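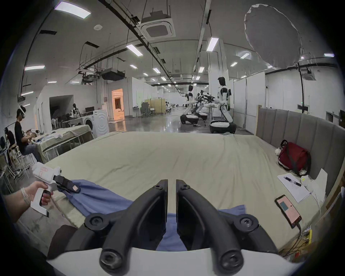 Blue one spread out on the bed, with the headboard along the right side

Laundry and Linens > Folding and Storage
Thread: Folding on a bed, what do you put under the cloth?

greenhamper
Posts: 10
11/28/18

I do most of my folding on a big bed in a large open workroom. There are tables in the room too, but the bed is where the folding gets done. The sheet on it is a pale beige-green and it doesn't stay flat. It is worst toward the back edge, as you can probably tell. Every time I pull a piece toward me the sheet comes with it, and then I'm smoothing two things at once.

The other problem is that the bed collects stuff. Bag, papers, pens, phone, power strip, all of it ends up on the right side between me and the headboard. I have the left and the middle to fold on and that's it.

So two questions.

1. Is there something I can lay over the sheet that gives me a firmer surface but that I can roll up after?
2. The headboard is gray upholstery with vertical channels. Does leaning a bag on it do any harm? I was told it crushes the channels.

Thanks.

mangle_and_press
Posts: 2,000

Cotton drop cloth from the paint aisle. Wash it twice before you use it so it stops shedding, then tuck it under the mattress on one side only. You pull against the tucked side and it stays put. I used an old flannel sheet before that and it was fine too, but flannel grabs some fabrics and you end up lifting it along with the piece.

Don't use anything slick. Satin comforters, vinyl tablecloths, no.

Can't help with the headboard.

tidyenough
Posts: 977

I would skip the cover and fix the sheet. A sheet that wrinkles like that is either too big for the mattress or the elastic is shot. Sheet straps cost very little. I bought a set from Clastus in August, four straps with clips that run corner to corner under the mattress, and I haven't had to re-tuck since. You have to lift the mattress to put them on, so get help if it's heavy.

On the headboard: a bag leaning there for an hour does nothing. A bag leaning there every day in the same spot will leave a dull patch before it crushes anything. The dye is what I'd think about. Yours is dark red and the headboard is gray. If the bag ever gets damp you could get a pink mark on the fabric and those are hard to get out.

corduroy_kate
Posts: 10

Please take the power strip off the bed. I don't care what you fold on. Bedding should not be anywhere near a strip with things plugged into it.

tidyenough

I have the same opinion about that. Didn't want to be first.

halfbushel

I'm going to disagree a little. A strip sitting on top of a sheet with a phone on it is not going to do much. The risk comes when it's covered up, or when you load it with a heater or an iron. Plenty of people charge a phone off a strip on the bed.

corduroy_kate

She has cloth moving around that surface all day. Sooner or later a towel lands on it and gets left there. The covered strip you're warning about is one bad toss away. And the cables run off the side of the bed in a tangle, so if somebody catches one with a foot the strip comes down and the phone comes with it.

halfbushel

The tangle I agree with. That should be sorted out no matter what. I still think "please take it off the bed" as the first reply to a question about sheets is a bit much.

mangle_and_press

It was the fourth post.

greenhamper

OK, on the strip. The outlet is a long way from the bed and the cord is short, so the bed was the easy spot. I can move it to the floor on that side. I'll do that today and see if the cables reach.

On the sheet, the elastic might be gone. I don't know how old it is. I like the idea of the drop cloth more because I could mark it. I have been wanting fold lines so the shirts come out the same width.

mangle_and_press

You can mark it. Use a laundry pen and a long ruler. Mine has a center line and one line on each side of it, and I lay the placket or the middle of the towel on the center line. Wash it with the lines on before you put a white shirt down, because some pens say permanent and are not.

I don't use the plastic folding boards anymore. On a mattress they tip when you flip the side panel.

oldwashhouse

Boards work on a mattress if the board is stiff enough. I have the Bakex one, which is one thick sheet with hinges, and it sits flat on my bed with no trouble. The thin ones with holes in them do tip, I'll give you that. I would still take a board over lines on a cloth. With the lines you have to look every time.

mangle_and_press

After a week you don't look.

oldwashhouse

I do a lot of shirts. I don't want to be lining anything up.

pinstripe_dad

Has anyone said table yet? You say there are tables in the room. A bed is too low. My back lasted one winter of folding on a bed and then I got a counter-height table from Lazaridis and put a wool blanket on it under a cotton sheet. Same as an ironing setup. It doesn't slide, and you can fold standing up straight.

greenhamper

The tables get used for other things. Also I like the room the bed gives me. On a table I'd be hanging the ends of the big pieces off the side.

pinstripe_dad

Fair. Then raise the bed. Risers are cheap. Check that the headboard is attached to the frame and not to the wall before you lift anything.

tidyenough

Risers on a bed that size with a tall headboard, I wouldn't. The headboard gets wobbly. If the back hurts, kneel on a cushion.

quilt_basement

Quilter here, and I use a bed for layout all the time. What I do:

Start from the corner nearest your left hand. Lift the corner, let the air get under it, lay it down. Don't drag. Dragging is what moves the sheet. Yours is lying on the diagonal, and if you try to square it up by pulling from one end you'll take the sheet along. Pick up the corners one at a time and turn the piece.

For stuff on the bed, I keep a shallow tray. Pens go in the tray, always. One open pen on a sheet and you have a spot the size of a quarter, and I see two of them lying on your papers. Move those before the strip if you ask me.

corduroy_kate

Strip first, then pens.

quilt_basement

Fine, both.

halfbushel

Is that a little white plush next to the bag? That would be my pillow weight. I use a beanbag toy to hold the loose end of long things like curtains.

greenhamper

Yes, it's plush. Too light to hold anything down, but it can go in the tray.

The lifting tip works. I tried it on a few pieces and the sheet stayed where it was, mostly. The corner part was easy, turning it took some practice.

tidyenough

Then you may not need the drop cloth or the straps.

greenhamper

I'm getting the drop cloth anyway for the lines. Still not sure about the headboard. If I keep the bag off it, do I need to clean it, or just leave it alone?

quilt_basement

Vacuum down the channels with the narrow tool, top to bottom, once a month. Lint from folding settles in the seams, and on gray you won't see it until it's thick. Don't use a lint roller, it leaves sticky bits in the seam.

oldwashhouse

I use the Plustance upholstery brush for that. Dry, no spray. Vacuum is fine too if the tool is narrow enough to get into the seam. Mine wasn't.

greenhamper

I have a narrow one. Strip is on the floor now. The phone cable doesn't quite reach the bed, so the phone is on the floor with it.

corduroy_kate

Good. Watch you don't step on it.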